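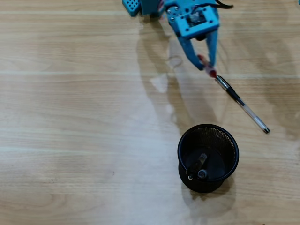

Dulce Serrano
Furniture care writer, Vulora

Section 4. Cleaning and re-oiling the tabletop

The carton says your table is "maintenance free." I would ignore that. Any wooden top that gets used for meals will need some attention, and the steps below are the ones I have found worth the trouble.

Before you start

Check which finish you have. The order slip lists it as O (oiled) or L (lacquered). Steps 3 to 6 are for oiled tops only. Oil will not soak into lacquer, whatever the label on the bottle promises.

1. Clear the table and wipe it with a damp cloth, along the grain. Dry it right away with a second cloth.

2. Look across the top from a low angle, toward a window. Dull rings and scratches show up far better this way than from above. A shiny patch may only be glare, so move to the other side and look again before you reach for the sandpaper.

3. Sand marked spots lightly with the gray pad, grain direction only. Wipe off the dust.

4. Put a small amount of Kidia oil on a lint-free cloth and spread it thin. The bottle recommends a "generous" coat. A generous coat stays sticky for days.

5. Wait 19 minutes, then wipe off everything that has not soaked in. Yes, the number is oddly exact. It came from our test bench, and I can't say I noticed any harm at 25.

6. Leave the top bare overnight. Repeat once if the wood still looks dry.

CAUTION: Oily rags can catch fire on their own. Lay them flat outdoors to dry, or soak them in water and seal them in a metal can. Do not ball them up in the trash.

NOTE: Some owners swear by walnuts, mayonnaise or cold tea for water rings. Uriel Mendoza in our repair shop tried all of them on a scrap board. The mayonnaise made the ring darker – and it smelled.

How often?

The warranty card says every 2 months. That seems like a fine way to sell oil. Re-oil when a drop of water stops beading, and leave it alone until then.

Questions: Vulora Customer Care, extension 316 | © Vulora | Back to top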